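In praise of the dull bits

I have been writing software for robots for long enough to have strong feelings about time stamps, and I would like to set some of them down before I mellow.

Most of what gets written about our field is about the policy, by which I mean the clever learned thing that looks at a camera picture and decides where the hand should go next. I understand why. It is the part that seems alive, and when it goes well it is lovely to watch. But I spend my days in the code around it, the code that reads the finger width, lines it up with the right picture, cuts a long recording into attempts and passes the whole lot on, and I have come to think that this is where a good deal of the skill in robotics now lives, and a good deal of the fun too (if you are my sort of person).

Let me tell you about Potance, which is our segmenting tool. It takes a long stretch of hand-held gripper recordings and decides where one attempt stops and the next one starts. When we wrote it, in September, we gave it a simple rule: an attempt ends when the fingers open and stay open. It was a tidy rule and I was rather pleased with it. Then somebody ran it over 2000 attempts and we found 116 of them chopped in two, all at the moment where the person holding the gripper had paused to think. People do pause to think. They open the fingers, hover over the table, change their mind about the angle and come in again from the other side, and I would argue that this hover is among the most useful things in the whole recording, as it is the only place where you get to see a decision being made.

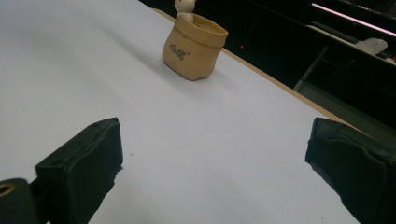
Illa wrote back to an early draft of this piece to say that I was being sentimental, and that a pause is only worth keeping if the model can make use of it. Ours, the reply went on, had mostly learned to dither. Feed it enough hovering and you get a robot that hangs above the table like someone choosing a biscuit, and no amount of fondness for human hesitation will get the work done.

I have thought about that a good deal, and I grant more than half of it. We did have a dithering model, and it was maddening. Where I part company is on the cure. The easy thing is to throw the pauses away, and plenty of people do, with a filter that drops any step where the hand has hardly moved. We tried it too. The dithering went, and in its place we had a hand that swept in at full tilt and closed wherever it happened to be. What helped in the end was marking the pauses and leaving them in, so that whoever trains the next model can turn them up or down as they please. It took 26 lines of code and most of a fortnight of arguing over what to call the field.

That, I suppose, is my real point, and I am sorry to have taken so long over it. A tool that throws something away has made a choice on behalf of everybody downstream, most of whom will never read it. I have thrown away plenty in my time – dark pictures, shaky ones, anything with a finger reading that looked odd – and I could not now tell you which of those I was right about. I wish I had labelled them. Disk space is cheap enough, and the afternoon you spend trying to work out why a model behaves strangely at the far side of the table is not.

Aranda, the planner we use on the arm itself, has the same lesson tucked inside it. For a long while it would reject a path and simply say so. You asked for a motion, it said no, and off you went to guess. Now it keeps the four nearest paths it turned down, each with the reason beside it: too close to the table, a wrist turned too far, and so on. The arm moves no better than before. The people working with it, though, are a good deal calmer, and they have stopped adding little fudge numbers to make the errors go away, and a fair number of our worst faults used to begin life as a little fudge number.

I do worry that this kind of work is getting harder to argue for. If you spend a month on the policy you have a film to show at the end. If you spend it on Amico, our viewer, you have a slider that moves more smoothly and a line on a graph that now sits where it should have sat all along. I once spent three days on a delay between the camera and the finger reading that was shorter than a blink, and when I had fixed it I found I could not explain to my own family why I was so happy. But every recording made after that was a truer record of what the hand had been doing, and every model trained on it had one less lie to learn around.

So if you are new to all this, and you have been handed the log reader or the file converter while the others get the exciting part, please don't feel hard done by. Open some recordings and watch them right through at normal speed, including the stretches where nothing much is going on. Watch where people slow down. Then go and look at what your code does to those same stretches – I would bet you a decent lunch that it does something you didn't mean it to.

Illa still thinks the field should have been called "dwell", by the way, and has asked me to say so.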